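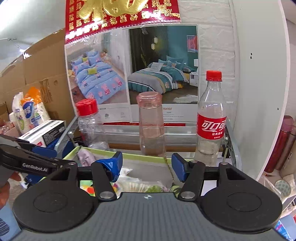
HOUSEHOLD CONTAINERS | Kokthorpe Reuse Service

Kokthorpe Reuse Service is updating its guidance on bottles and jars kept at home for a second use. The new guidance takes effect in July and replaces the leaflet issued with last year's collection calendar. Details follow in this thread.

The update applies to clear and coloured plastic bottles, plastic jars with screw lids, and their caps. Glass remains under the existing rules and is not covered here.

Residents keep containers for many purposes: dry goods, buttons, watering, drinking water for the car. The Service supports this. A short clear jar with a wide red lid, a pink bottle and a Coca-Cola bottle may all stay in use in the same household for a long time.

First, labelling. Any reused bottle that holds a liquid should carry a label naming the contents. A bottle may be partly filled with something clear and still wear its soft drink label, and a visitor or a child will read the brand first.

Masking tape and a laundry marker are sufficient. Please write the contents and the month of filling. Where the original wraparound label comes away easily, remove it.

Second, liquids that are not for drinking. The Service asks residents not to decant cleaning products, vinegar concentrates, lamp oil or solvents into drink bottles at all, labelled or otherwise. This is the one firm rule in the new guidance.

Staff at the Ojala depot received 2141 bottles and jars in the last collection period. Of these, 476 arrived with liquid inside and nothing on the outside to say what it was.

Unidentified liquids cannot be emptied at the counter. They are set aside for the hazardous materials contractor, and the container is lost to reuse even where the contents may have been tap water.

If you are certain of what a bottle holds, please empty it at home before your visit. If you are not certain, leave it closed, keep it upright and tell the attendant on arrival.

Third, lids. Caps and lids should stay with the container they came from. A wide-mouthed jar without its lid has very few takers on the exchange shelf.

Loose lids are still accepted in the grey tub beside the entrance -- they are matched by diameter when staff time allows. Residents looking for a particular size are welcome to ask, but we are unable to search by telephone.

Fourth, washing. Warm water, a little dish soap and a bottle brush will do for most items. Bottles with faceted sides and jars with ridged sides are easier to clean from the inside if they are left to soak first.

Very hot water may cause thin plastic to lose its shape. A jar that no longer stands straight on a flat surface should go to recycling.

Please allow containers to dry with the lid off, mouth down, on a rack or folded tea towel. Overnight is usually enough. Containers should be fully dry before being filled with rice, flour, sugar or anything else that clumps.

Fifth, coloured plastic. Pink, blue and green bottles are accepted on the exchange shelf in the same way as clear ones. They were excluded under the previous leaflet, and we regret any confusion this caused at the counter in the spring.

Coloured bottles sent for recycling are sorted separately from clear ones. Residents do not need to do this at home.

Sixth, storage. Keep bottles in reused service away from direct sun and away from the stove. A row along the back of a shelf or against a wall is suitable, with the tallest at one end and the labels facing out.

Where bottles stand in front of a wall calendar, residents may find it useful to note the date of filling on the calendar as well as on the tape. A date written on tape can rub off with handling.

On the subject of calendars: glossy sheets and embossed covers, including the red and gold kind, should not be placed in the paper bin at Ojala. Plain perforated pages may be torn off and recycled with paper. Covers go in general waste unless the attendant advises otherwise.

Good calendar photographs are also accepted at the craft table for use as drawer liners and gift wrap. Bedroom and garden pictures in a large format are especially welcome.

Quantities. The exchange shelf will accept up to 1592 items per collection period under the new floor plan. When it is full, a notice is placed on the door and posted to this account.

Each household may leave 9 containers per visit. Larger donations, for example from a catering kitchen or a school, should be arranged in advance through the front desk.

There is no limit on the number of containers a resident may take, and no charge.

The following are not accepted on the shelf: baby bottles, medicine bottles, pump dispensers, anything that has held motor oil, and any container with a split or cloudy base. These items have separate arrangements, listed on the board inside the depot.

The revised leaflet was prepared by Arvo Sjöberg, Household Programs, with comments from counter staff. Printed copies will be available at the front desk and at the Rornalitz branch. A large-print version may be requested at either location.

Translations are in preparation. Residents who would be willing to check a draft in their first language are invited to leave their name at the desk.

A correction to the post on lids: the grey tub is now inside the entrance, to the left of the Flulex shelving, and no longer outdoors. Signs will be changed this month.

In reply to several messages: yes, a soft drink bottle may be refilled with drinking water for short-term use. Rinse it between fillings, wash it with soap regularly and retire it once the neck or cap threads are worn.

Also in reply: the price sticker or printed code on a container does not need to be removed. Food residue does.

Questions about the guidance may be sent to this account or raised at the counter until 4:30 p.m. Messages received after that time are answered on the next working day.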